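Folding Table Questions, Answered
Jastora Community Clothes Room
Updated Dec 2, 2025

Do I have to fold what I bring in?

No, please don't worry about it! Clean is all we ask. Everything gets folded again at the white table anyway, so that the piles match and people can flip through them without the whole stack sliding onto the floor.
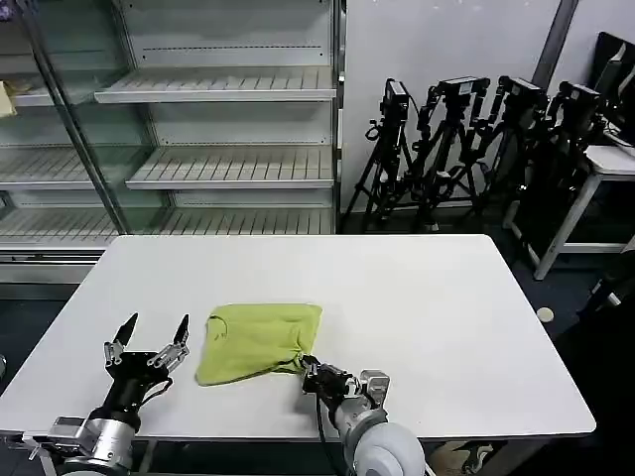
If you do like to fold at home (plenty of our neighbors on the Rivas side of town do, bless them), lay the piece out flat and smooth it from the middle toward the edges before you make the first fold. Starting from a bunched-up corner only means doing it over.

How do you fold a T-shirt here?

Face down, sides in, sleeves back, then up from the hem in thirds. Nuria Cuesta taught most of us, and she likes the neckline to finish on top where the size label is easy to find. Give yourself 15 or 20 seconds a shirt when you're new and don't let anyone hurry you.

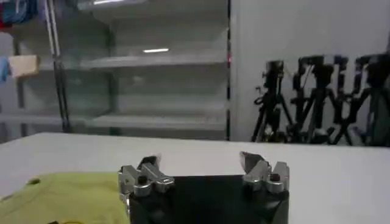

We also keep to one piece on the table at a time. It feels slow, I know, but two shirts side by side have a way of ending up folded into each other, and then somebody takes home a surprise.

What about soft fabrics that won't hold a crease?

Those are the stubborn ones. Fold them loosely, press with your whole hand, and let them be - a little rumple is fine by us. 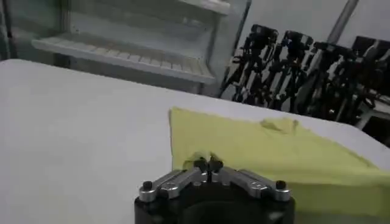 Yellow cloth on the white table, with a small fold raised near the top.

Do you take things with marks on them?

A small mark near the collar is usually all right, and we'd much sooner decide ourselves than have you throw a good shirt away. Large stains go to the rag bag. 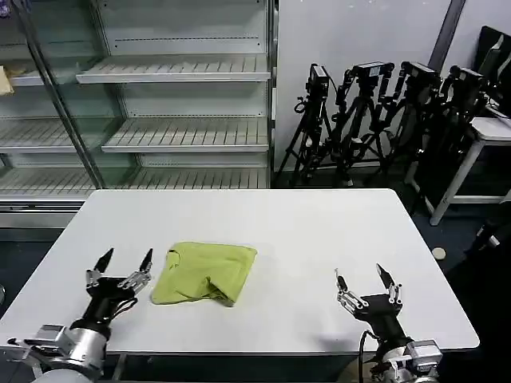 Lime-green fabric with a few wrinkles still to smooth.

When can I come and help?

Any afternoon from 2 until we close. Our next beginners' session is in March, and you're very welcome to bring a friend.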